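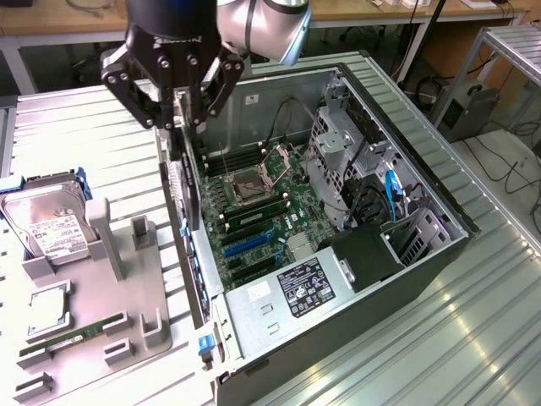 4. Adding a grave or memorial to the Setari register

Read section 3 first if you haven't got a login. You'll need the site code (ours for Komosmont is 187) and the plot number off the paper map, old numbering.

1. Open Setari, pick New Record, then Memorial. Not Burial - that one wants a death certificate number and won't let you out without it.

2. Type the site code. The name of the cemetery fills itself in. If it says Wattimena Lower instead of Komosmont you've hit the wrong key, go back.

3. Plot number. Three digits, then the row letter, no space. Plots past 976 are in the new ground and go under their own code, see section 7.

4. Inscription. Copy it exactly as cut. Line breaks as slashes. Keep the mason's spelling, even when its plainly wrong. Letters you can't read go in as a dot each, a whole lost line as three dots in brackets.

Note: the inscription box holds 80 characters a line. Longer than that and it wraps, which looks like a line break later on. Split it yourself and put a plus sign at the join.

5. Plaques. A plaque added later gets its own record, linked to the first with Attach. Do not type it in under the inscription. We had 77 of these to undo in May and it was slow.

6. Life notes. Optional. Keep it short, say where you got it. Newspaper and month is enough. Local stories are fine but tick the Hearsay box - outlaws, buried gold, the lady in the well, all of it.

7. Save. Wait for the green bar. Then write the record number on your paper sheet, top right corner.

CAUTION: Don't scrub a stone to read it. No wire brush, no bleach, no shaving foam, no chalk. Plain water and a soft brush only, and only if the stone is sound. Flaking or leaning - leave it alone and tick Fragile.

CAUTION: Don't lean on uprights. Don't try to straighten one.

If it goes wrong

Green bar never shows up: record is not saved. Copy your inscription text somewhere, log out, start again at step 1.

"Duplicate plot" message: usually a family plot. Choose Add to Existing. If the surnames don't match, stop and check teh row letter.

Kemero map shows the pin in the road: known problem, leave it. Pins get moved in a batch at the end of the month.

Next: section 5, Photos and captions.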